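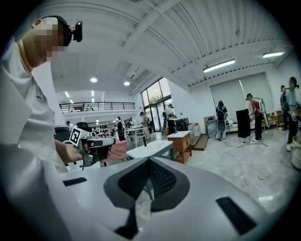
I've worked at Prurnar long enough to remember when "automation" meant a new label printer and a lot of swearing, so you can imagine how the tea room took it when we heard that part of our job would be teaching robots to do the other part. That was June. These days I clip on the headset in the morning without thinking much about it, pick up a gripper and get on with folding, lifting and putting away. You squeeze the pistol handle, the black-and-white marker stands up on top, and after a while it feels like a slightly clumsy extra hand (I still reach for things with the wrong one!). The big hall is the nicest place I've ever worked, with the tall windows at the back and the trees outside, though you do learn to pick your feet up over the cables.

What's changed most is the talking. On the old packing line at Vomley you kept your head down and hoped for your break. Now somebody from the software side will come over and ask me why I turned a bag round before I picked it up, and I have to stop and work out that I did it to find the handles. Fifteen years of habit, and I'd never once had to put it into words. Graciela Insaurralde is brilliant at this, she can tell you exactly what her thumb is doing. I just wave my arms about.

It isn't all lovely. Headsets make your forehead sore by the afternoon, and we had a proper row about how long anyone should wear one. Ruba Zein took it upstairs for us and we now swap jobs every hour, with 10 minutes off in between. The other row is still going – what happens to the packing jobs once the Tritevine machines are running at Vomley. We've been told in writing that there'll be retraining for anyone who wants it, and more than 328 people across both sites have put their names down. I'm one of them. I'd like it to say what grade we come back on, and so far it doesn't.

My mum asked whether I mind showing a machine how to do my job. Some days, yes. Other days I'm glad it's going to learn it from people who know how, and I wouldn't go back to the line for anything – my wrists have been a different story since I stopped.

Posted 20 Nov 2019 in Work
Comments are open, and Graciela does read them.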